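Hartley swap shelf gets second table, bag rules change

17 November 2020

HARTLEY — The household swap shelf on Radari Street is back open after a two-week shutdown, with a second sorting table and new rules on bags. Yes, bags. Bags were most of the problem.

The shelf took in 1,005 items in October, its busiest month so far. Plates, lamps, kids' boots, a lot of plastic tubs. Much of it came tied up in shopping bags and left by the door overnight. Once the goods were out, the bags stayed. By the end of the month they filled the closet behind the counter and part of the hallway, and the landlord, Draltard Properties, asked for the hallway back.

Fair enough. The door was shut, the closet got cleared, and the shelf's organizers used the gap to redo the front room.

What's different now

Drop-off is at the side door only. The front is for pick-up. One household at a time in either spot, masks on, and please don't bring the whole family if you can help it.

Nothing left outside. Anything found on the step in the morning goes straight to the dumpster, even if it looks good. Rain got into three boxes of books last month and they were a total loss.

Small plastic containers are accepted again — bins, baskets, tubs, anything up to about the size of a dish pan. They have to be clean. Lids taped on if there is a lid. Cracked ones are turned away.

Still no mattresses, car seats, or opened cleaning products. Glass jars are on hold untill further notice, there is no room for them.

Bags: reuse first

Thin plastic bags now get sorted by hand. Clean ones go back out with the next pick-up. Torn or sticky ones are trash. The town's curbside bins don't take them and the shelf can't either, so check yours before you come. Shake out crumbs, pull off receipts, undo the knots. Knots slow everything down.

The shelf has 107 cloth totes as well, bought with a small grant from the Ekance Fund. They're free to borrow with a pick-up. Bring it back next visit, or the one after that. Washed is nice.

Sorting is done on a pale wood table with rounded corners, bags bunched into a cream-colored basket.

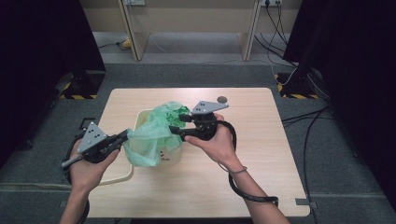 Hours and pick-up

Open mornings 9 to noon, and 4 to 6 in the afternoon. Closed on public holidays. Hours could get shorter over the winter, depends on heating costs.

Pick-up limit is ten items per visit, up from six. A set counts as one item, so four matching bowls is one, four odd bowls is four. Holds are kept until closing the same day and then go back out. Phone requests are fine for people who can't get in, call before noon and someone will bring it to the side door.

Wanted right now: blankets, winter coats in adult sizes, working space heaters with the cord in one piece, can openers. Mugs are not wanted. There are plenty of mugs.

A drop-off day for larger furniture was planned for the Radari Street lot but has been put off, no new date set. Notices will go up on the side door and on the library board accross the street.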